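Forums > Apparel > Jackets and Outerwear > Sizing

New posts Search Members Log in

Rutari coach jacket, sleeve length?

jkallio
Ordered the black Rutari coach jacket in a large. Body fits fine, sleeves run past my knuckles. I wear a large in everything else, including two Savolainen jackets. Is this normal for them or did I get a bad one?

snapfront
Normal. They changed the cut in November. The old ones had a shorter sleeve and a ribbed cuff. Size down.

jkallio
A medium won't close over a hoodie. I tried one at the Sernalside store.

Elli Tikkanen
I wouldn't size down. Have the sleeves taken up instead. My tailor charged me 4 an inch per sleeve and did it from the cuff, so the snaps and the chest patch stayed where they were. Mine is number 527 of 3,000 and I didn't want to swap it.

snapfront
Altering a numbered jacket kills the resale. I passed on one last month for that reason.

Elli Tikkanen
Not everybody is selling. I bought it to wear.

grayhem
Does the lining come up with the cuff or is it sewn separately? I have the Grisach version and the lining is loose all the way down.

Elli Tikkanen
Separate on mine. She unpicked it first – took her an extra day.

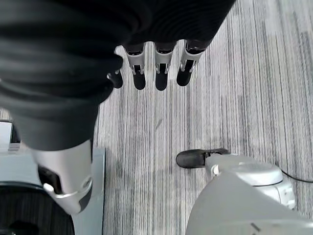

Black sleeve, creases and all

grayhem
Thanks. Mine creases the same way. Steam doesn't do much for it, and I'm not putting an iron on that fabric.

snapfront
Hang it in the bathroom overnight. Still say size down.

jkallio
Going with the tailor. I'll ask about the lining before I leave it there.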